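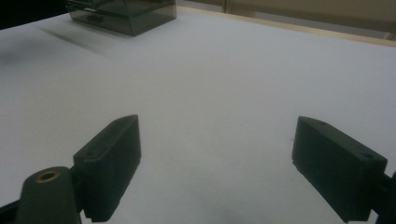 White tabletop with a smoky gray plastic box.

Votes into Seats
Intro to Comparative Elections, handout for session 9
Pankaj Tripathi

Okay, so last time we got as far as the ballot box being emptied, and a few of you were already packing up when I said the hard part was still to come. Let's do the hard part. We have a pile of votes and a smaller pile of seats, and we need a rule that gets us from one to the other. Different rules, different councils, sometimes different governments.

I'm going to stick with one town the whole way through (we used Plundumville in March for the districting exercise, so you know it already). The town council has nine seats and the whole town votes as one district. Four lists are running. I've written the votes in hundreds so you can do this on scrap paper.

Flular Alliance: 30
Plusadeck Party: 19
Chaturvedi List: 17
Independents: 9

Add those up and you get 75. Flular has 40 percent of the vote. Hang on to that number, we'll come back to it more than once.

1. Winner takes all

Every voter picks one list, and the list with the most votes gets every seat. Flular gets all nine. Sixty percent of the voters chose somebody else and they have no one in the room! Some of you argued in section that this is fine because the council can get things done, and I think that's a real argument, so please make it properly in your paper if you believe it. Just don't leave out the 60 percent.

2. The D'Hondt method

You take each list's votes and divide by 1, then 2, then 3, then 4 and so on. Write all the results in a table, and the nine largest numbers in the table win the nine seats.

Flular: 30, 15, 10, 7.5, 6
Plusadeck: 19, 9.5, 6.33
Chaturvedi: 17, 8.5, 5.67
Independents: 9, 4.5

Go hunting for the biggest ones and you get them in this order: 30, 19, 17, 15, 10, 9.5, 9, 8.5, 7.5. So Flular has four seats, Plusadeck two, Chaturvedi two, Independents one.

Look at who got the last seat. Flular took it with 7.5, and the next number waiting in line was Plusadeck's 6.33. On the exam I like asking who just missed out, so get in the habit of writing down the runner-up.

3. Sainte-Laguë

Same idea, but you divide by odd numbers only: 1, 3, 5, 7. The gaps between divisors are bigger, so it gets harder for a large list to keep piling up seats, and small lists tend to do a bit better.

Flular: 30, 10, 6, 4.29
Plusadeck: 19, 6.33, 3.8
Chaturvedi: 17, 5.67, 3.4
Independents: 9, 3

Work it through and you'll land on four, two, two, one again. Yes, the same result! I left it this way on purpose, because students come out of this unit thinking the two methods always disagree. Often they don't. Problem 2 on the back has numbers where they do.

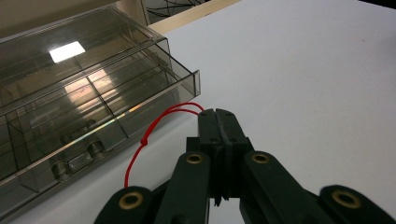
Compartment box, lid closed.

4. Thresholds

Lots of systems say a list needs a minimum share of the vote before it gets any seats at all. Suppose our town sets the bar at 15 percent. The Independents have 9 out of 75, so 12 percent, and they're out.

Now rerun D'Hondt without them. The seat they had goes back into the pot and the next number in line is that 6.33 from Plusadeck. New council: Flular four, Plusadeck three, Chaturvedi two. Not one voter changed their mind, and Plusadeck went up by a seat. (This is the bit where somebody in the back row always says "that's cheating." It's a rule everyone knew before the vote, so I wouldn't call it that, but I understand the feeling.)

5. Who governs?

Nine seats means you need five for a majority. Go back to the council without the threshold: four, two, two, one. Flular is one short. They can team up with any of the other three, even the Independents with their single seat. Or everybody else can gang up, two plus two plus one, and that's five as well.

With the threshold in place it's different. Plusadeck and Chaturvedi together have five, and they don't need anyone else. A deal among three lists is a lot more work than a deal between two, so think about what the threshold did to Flular's bargaining position, even though Flular kept exactly the same number of seats.

6. Should they have merged?

Good question from section, so I'm putting it in. Say Plusadeck and Chaturvedi had run as one list and kept all their voters. That's 36. Using D'Hondt with no threshold, the merged list gets four seats, Flular four, Independents one. They had four between them anyway! D'Hondt does tend to reward merging, but it's a tendency and you have to check the arithmetic each time. Also, "kept all their voters" is doing a lot of work in that sentence. Real voters wander off.

For next time

Redo the D'Hondt table with 17 seats instead of nine. You'll need to extend every row, and keep two decimal places. Then write half a page on whether the bigger council is closer to the vote shares, and show me how you decided what "closer" means. Percent of seats next to percent of votes is a perfectly good start.

Drafts are due May 9, 2023, on paper please, stapled, with your section number at the top.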